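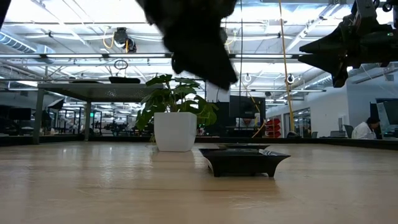
Setting Up a Potted Monstera on a Shared Wooden Table

Print this page | E-mail this page

This procedure covers a small monstera in a square planter, kept on a wooden tabletop in an office or workshop. It assumes overhead lighting and a separate tray for catching water. Allow an hour, most of it draining time.

What you need

- Plant in a plastic nursery pot with drainage holes
- Square outer planter, 2 cm wider inside than the nursery pot
- Tray with raised sides, wide enough to hold the nursery pot
- Measuring jug, 1000 ml
- Lint-free cloth
- Felt pads, self-adhesive

Preparing the planter

Turn the outer planter upside down and wipe the base. Fit one felt pad at each corner, set in 5 mm from the edge. Pads placed flush with the edge tend to peel when the planter is slid. Tapered planters are narrower at the base than at the rim, so measure the inside at the bottom before buying. The Tunero and Eder square planters differ here: the Eder has the steeper taper and will not take a straight-sided nursery pot of the same nominal size.

If the outer planter has no hole, leave it that way. Do not drill it for use on wood.

Watering

1. Lift the nursery pot out of the planter and stand it in the tray.
2. Push a finger 5 cm into the mix. If it feels damp at that depth, put the plant back and check again in 2 days.
3. Fill the jug and pour 200 ml slowly over the whole surface of the mix. Wait for it to soak in.
4. Repeat until water runs from the holes. Note the total for next time.
5. Leave the pot in the tray for 30 minutes, then empty the tray.
6. Dry the underside of the nursery pot and return it to the planter.

A low-footed tray keeps its underside off the wood, but condensation can still form beneath it. Lift the tray and wipe the tabletop after each use. Glossy trays show hard-water marks; a damp cloth with a little white vinegar removes them. Keep vinegar off oiled wood.

Position

Keep the planter back from the table edge so that the leaves do not hang into a walkway. Split leaves spread outward as well as upward, and a mature leaf can be wider than the planter. Turn the planter a quarter turn at each watering. Lift it to turn it.

Office ceiling lights alone will usually keep a monstera alive but growth will be slow and new leaves may come in without splits. If this happens, move the plant nearer a window or add a grow lamp. The clip-on Plodevlow lamp is adequate for one plant. Run it from 8 a.m. to 6 p.m. on a timer.

Feeding

Use a balanced liquid feed at half the label strength. With Fashola concentrate this works out at 2 ml in 1000 ml of water. Feed once a month from April and stop in October.

Cleaning the leaves

Support each leaf from below with one hand and wipe the upper side from stem to tip. Use plain water. Leaf-shine sprays leave a film on the tabletop as well as on the plant.

Print this page | E-mail this page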